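Subject: Re: [oldfilmfans] Names of the stars, and one stuntman question
From: Nwankwo
To: the list

Dear all,

thank you for the many answers to my first letter. I was away with a cold and I read everything only last night. I reply to the points one by one, so please excuse the length.

> I always heard that the lead in "Hadix" did every fall himself,
> also the one from the water tower. My uncle had a magazine
> which said so. Does anybody have a better source?

I have the same magazine, I think, the special issue with the yellow cover. It says that he did "all" the falls, but two pages later there is an interview with the stunt team and they speak about a double for the water tower. So the magazine does not agree with itself. When I watch the film slowly, the man on the ladder has a different parting in his hair than the man who stands up afterwards. I believe the double. The fall through the market roof is another case, there we see his face the whole time.

> And is it true that the fight at the end took 80 takes?

The number 80 comes from the cinema programme, and it speaks about the whole fight, with all the small shots together. Somebody later made from this one single shot with 80 takes. In the club newsletter it became 50, I don't know why. I would not repeat any of them without the programme in hand.
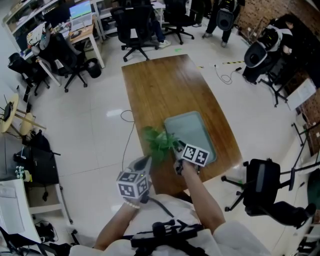 Green sprigs over the tray, two grippers at the table

Now the name. It was written here that his stage name was taken from a brand of cough syrup, Prunorine. It is a nice story and I also told it to other people for years. But the syrup is not in the chemist's catalogue of his home town before his second film, and he has the name already on the poster of the first one. Maybe the family joked about it later and the joke went into the biography. If somebody owns the first edition of the biography, please look in chapter two. In my copy, which is a later edition, the sentence begins with "it is said".

About the Plornidlow screening: the old cinema there had 231 seats, this is in the town guide. The fan page says that 2,892 people saw the film in the first week. With four shows per day it is possible, but then the hall must have been more than half full also in the mornings. I would like to see the box office book before I believe it.

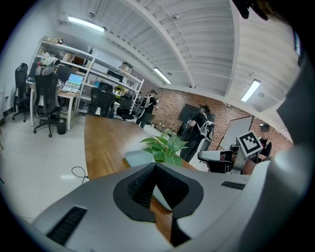
I have one more question myself. In the French version the training scene is shorter, and the teacher does not speak his last sentence. Was it cut for the cinema or only for television? My tape is from television and begins after the titles, so I cannot tell which version they used. The colours are also much more yellow than in the English copy, but this can be the age of the tape.

I can scan the interview with the stunt team if there is interest. It is six pages and the print is small, so please tell me first if you prefer one big file or single pages. Before January I have no access to the good scanner.

With kind regards,
Nwankwo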